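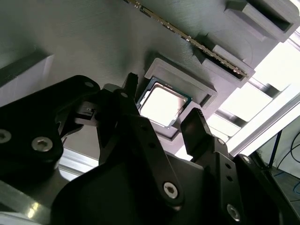 Processor and memory module in their grey holders.

December 2023, by Csenge Kovács

When you build with old parts, first give every part a fixed place. I keep the processor in a square pocket, so I touch it only by the sides. Memory stands in a slot next to it.

Lay the tower on its side and take off the panel. Lift the metal frame of the socket fully before you bring the processor near.

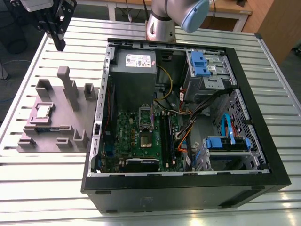 Now find the small triangle on one corner and match it with the mark at the socket. Lower the processor straight down and do not push. Then close the frame. The memory goes in last, with firm pressure on both ends.

We use cookies to remember your settings. Accept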